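Prollura publishes its shared-cell rulebook for small robot arms

10 January 2023 - For immediate release

Hi, I'm Heike Ehlers, I look after safety practice at Prollura, and I get to share something I've been nagging my colleagues about since May! Our rulebook for benches where more than one robot arm works is now out, free for anyone to download, copy and scribble on.

It's called Clorance (yes, we argued about the name for ages) and it runs to 112 rules. That sounds like a lot, I know, but most are one sentence long and you can read the whole thing over lunch.

We didn't write it in a vacuum. Reinhold Mühlbauer and Venla Seppälä went through 845 bench logs from our own lab and from our friends at Nurmi, and what kept coming up was small stuff - a cable lying where an arm would swing, a stop button somebody had to lean over to reach, a new gripper put on without a fresh check at low speed. So that's where the book starts. Know where your stop is before you power up. Walk the bench before each run. Write down every change to the tooling, even the dull ones.

"I used to skip the walk-around when I was in a hurry," says Ville Niskanen, our bench lead. "Now I'd feel strange starting without it."

One thing I want to be clear about: Clorance sits on top of the formal standards and your own risk assessment, so please keep doing both. We think of it as the everyday habits part.

We'll be updating it as comments come in, and four partner labs have already signed up to try it on their own benches. If you'd like to be the next one, write to Vilho Tuominen at our press desk and he'll send you the starter pack and the blank check sheets.

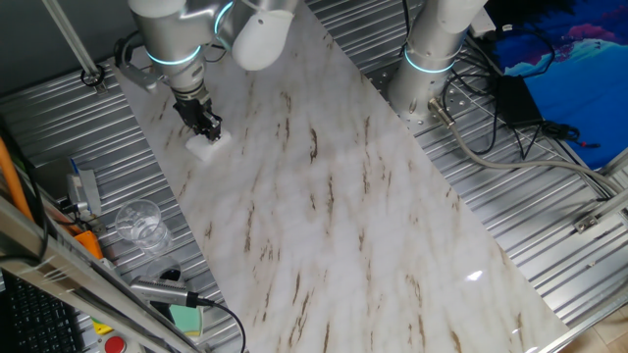

The check sheets are made to be printed, by the way, and they come in English, German and Finnish. If you want another language, tell Vilho that too and we'll see what we can do.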